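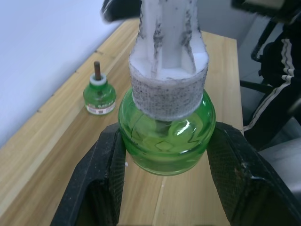
Carnet > Maison > Cuisine

Juillet – par Maillard

Imprimer | Envoyer par e-mail

J'ai arrêté d'acheter de la vinaigrette toute faite au printemps. Le supermarché de Gronley avait encore augmenté ses prix et je n'aimais plus le goût, trop sucré. Depuis, j'en prépare le samedi matin, pour la semaine.

Ma base : 5 cuillères d'huile de colza, 2 de vinaigre de cidre, une de moutarde forte, du sel. Je mets le sel dans le vinaigre avant l'huile, sinon il reste au fond. L'échalote, je l'ajoute au dernier moment. Hachée la veille, elle prend un goût que je n'aime pas.

J'ai essayé l'huile de noix du moulin de Gralloneck. Elle est bonne mais forte – une cuillère suffit, le reste en colza. Elle se garde au frigo une fois ouverte.

Avec les tomates, je ne mets pas de moutarde. Avec les lentilles, j'en mets le double et je verse quand elles sont encore tièdes. Pour les betteraves, je cherche encore. Le vinaigre de framboise n'a plu qu'à moi.

La semaine prochaine, les cornichons.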